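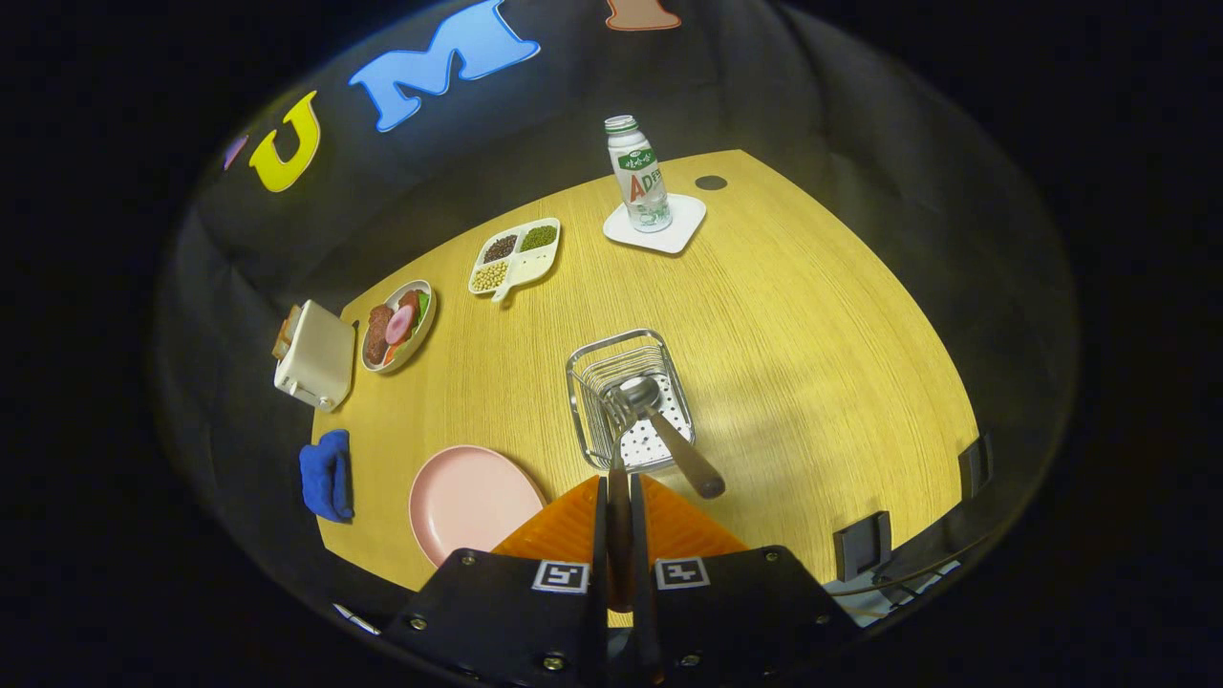
Loan Võ
Redatora de casa e mesa

Galeria > Cozinha > Café da manhã

Adoro mesa de café da manhã com pouca coisa e muita cor! Nesta, a torradeira creme fica na ponta, com a fatia dourada saindo por cima, e o prato rosa-claro espera vazio – lindo perto do pano azul-royal. No cesto de inox, a colher de cabo marrom vai atravessada, e é meu detalhe preferido. Tudo sobre madeira clarinha, que combina com tudo.

358 compartilhamentos
51 comentários

Veja também
Canecas Gekow para o inverno
A copa de Tín Quan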